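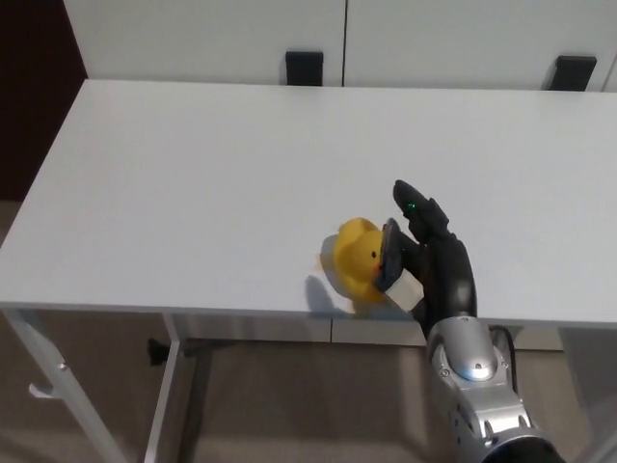 Drosura 30 - caixa de arquivo para fotografias antigas

A Drosura 30 guarda provas em papel, postais e pequenos álbuns na horizontal, com as folhas separadas por divisórias soltas. É fabricada pela Kusance em cartão sem ácido e sem lignina, de cor cinzenta por fora e branca por dentro. A tampa é inteira e desce até à base, para que a luz não entre pelos lados.

Cada caixa traz 30 divisórias com aba para escrever a lápis. Quem arruma por família costuma usar uma divisória por apelido; quem ainda anda a descobrir a data das imagens pode arrumar por local e mudar depois, pois as divisórias não são coladas. Leva cerca de 1.206 provas de formato pequeno sem cartolina. Com provas montadas em cartão grosso, como os retratos de estúdio, a capacidade desce bastante.

O que vem na caixa
Caixa com tampa, montada
30 divisórias
2 etiquetas de lombada
Lápis macio
Folha de registo (fotógrafo, local, pessoas identificadas, notas do verso)

A folha de registo foi desenhada por Coralie Te Moana para o arquivo de Prurndale e tem uma coluna à parte para identificações incertas. Convém preenchê-la antes de meter as provas em bolsas, enquanto o verso ainda está à vista. Carimbos de estúdio, números a lápis e restos de cola de álbum também se anotam.

Não serve para negativos em nitrato nem para placas de vidro. Para placas existe a Dunstan, com ranhuras verticais, vendida em separado.

Limpeza e uso
Pano seco. Não usar sprays nem toalhitas. Guardar longe de paredes exteriores e canos. Empilhar no máximo sete caixas cheias.

Encomendas
As caixas seguem já montadas, por isso o volume de envio é grande - para quantidades maiores é melhor pedir orçamento. Divisórias e folhas de registo avulsas estão disponíveis todo o ano. A cor creme volta em abril. Dúvidas sobre medidas ou álbuns de formato invulgar: Fotis Karamanlidis, apoio a arquivos, pelo formulário de contacto.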